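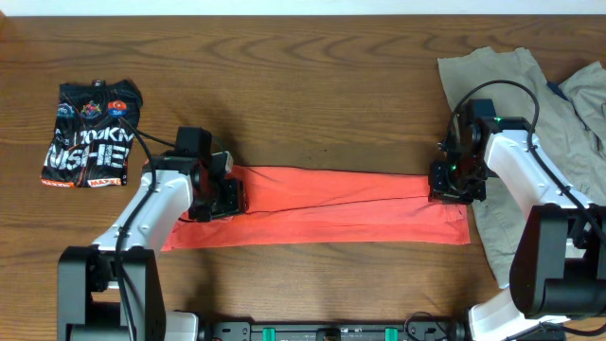
4.2 Folding on a bare table

The second set of sessions looked at what people do with clothes once they are clean and need to go back in a drawer. We kept the surface the same throughout, a bare table with nothing soft on it. In the pilot at Plerkville half the households folded on the bed and half on whatever was free, and the two could not be compared at all. Cotton drags on a duvet and slides on wood, so creases end up in different places.

Each session used 44 garments, taken from the mixed load described in 3.1. T-shirts made up the bulk of it. Plain and printed both. No sheets, no socks, nothing with a zip (zips were dropped after the pilot, see Appendix B). Garments were picked from the pile in whatever order the folder liked and finished ones could be left anywhere on the table. We did not ask for a stack.

Two styles of fold account for nearly everything in the log. Following Chidiac we call them the strip and the block. In the strip, the garment is brought over on itself along its length until it is long and narrow, then shortened from one end. In the block, the sides come in first and the hem goes up, giving a flat rectangle with the front showing. Most folders used both in one session and did not seem to notice they were switching.

Figure 3. Strip and block on the same table. A coral-red garment as a long narrow strip, with a darker fold line running lengthwise; a printed black T-shirt at the upper left in a roughly rectangular bundle, large white lettering partly readable.

Of 1,000 folds logged, 749 were kept for analysis. The rest were dropped for the usual reasons: garment put back in the pile half done, garment inside out, coder could not say where the fold began. Of those kept, 450 were blocks. The remainder were strips or began as strips, and we do not split them further becuase the coders disagreed too often on the late ones.

Printed shirts went to the block far more than plain ones. Likely explanation is stiffness. A large print holds the cloth flat and resists a narrow fold, and several folders said in the exit chat that they want to see the front of a shirt when they open the drawer. Both could be true. The Griltell questionnaire doesn't separate them and we would change the wording next time.

Plain garments in thin fabric were harder to code. A strip looks tidy from a distance but the long edges rarely line up, and one end tends to come out wider than the other. We scored this as a loose end (code L) only where the difference was visible without lifting the cloth. Soft creases were ignored. Coders were told to ignore the colour too, though on dark cloth the edges are hard to find and we suspect code L is under-reported there.

Table space mattered more than expected. Early in a session folders pulled the garment out to its full length. Later on, with finished bundles taking up the far side, they turned it to run across the table or doubled it sooner. The Satine protocol clears the table after every garment, so would miss this completley. We left the bundles where they were put and noted the position of each one before the next garment was started. Drawer fit is dealt with in 4.3.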